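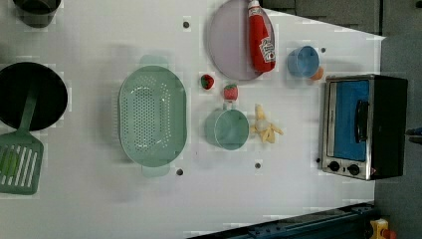
Mil maneras de recoger una fresa

En la nave de Zedaneo se cocina desde las ocho de la mañana y todavía no ha comido nadie. El menú de enero consta de fresas de juguete, patatas fritas de juguete y un bote de kétchup Heinz que viaja del plato a la mesa y de la mesa al plato con una constancia que ya quisieran muchos camareros.

El proyecto se llama Rona y persigue una meta modesta: que un brazo robótico aprenda a recoger una cocina mirando cómo lo hacen otros. Para eso necesita ejemplos. El encargo de Flesten, que paga las facturas, pide 1000 por tarea, y la tarea de la fresa iba el viernes por el 234. Un operador guía el brazo con los mandos, lleva la fresa a la taza, suelta, guarda el episodio y vuelve a desordenar la mesa. Esto último tiene más ciencia de lo que parece. Si el escurridor verde menta amanece siempre a la izquierda, el sistema aprenderá que los escurridores viven a la izquierda, y el día que alguien lo ponga junto al hornito se quedará pensando.

De modo que hay un protocolo para el caos. Cada dos episodios se cambia algo: la sartén, la taza azul, el montoncito de patatas. Los operadores confiesan que a la tercera hora el desorden les sale ordenado - las personas somos pésimas improvisando por turnos - y entonces tiran de una lista de posiciones sorteadas.

También se guardan los fallos. Una fresa que rueda vale casi tanto como una que llega, siempre que alguien la etiquete bien, y el programa de etiquetado, Begay, tiene una casilla para cada desgracia. La más usada es «caída». La sigue «otros».

Queda por grabar el capítulo de la espátula ranurada, que en la nave se menciona en voz baja.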